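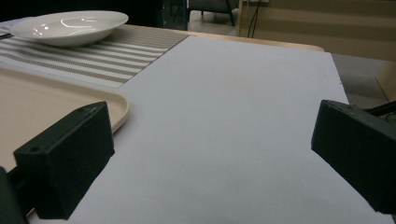
*The Destar table sheet at my end of the table, with the tan tray to the left.*

I put off buying a proper cover for our table for years, and I'm a little embarrassed how pleased I am with this one. It's the Destar sheet in the pale bluish white, ordered from Þórarinsdóttir in Grellau for 480 (plus 20 for shipping, which I grumbled over), and it has been on the table since last August.

The color first, as I fretted over it most. On the website it looked like plain white and I was worried it would feel like a doctor's office. It's softer than that, with a bit of blue in it, and I love it against the light brown wood. I left a strip of the table edge showing at the far end and I think it looks much nicer than covering everything up.

It lies smooth, too! My old one curled at the corners no matter how many cookbooks I piled on it. This one needed a night under the heavy atlas and then behaved itself.

Now the grumbles. A pale sheet is a pale sheet, and mine has picked up a very faint beige patch toward the middle. I blame tea. Dish soap helped some, baking soda a bit more, but I can still find it if I go looking. There's also a tiny dark nick on the right-hand edge, and I'd be more careful with it if I were starting over.

My neighbor Mikkel Ragnarsson bought the same one for his place in Stustville and wishes he'd gone a shade darker. I'd still pick this color again, tea and all.

Four stars from me.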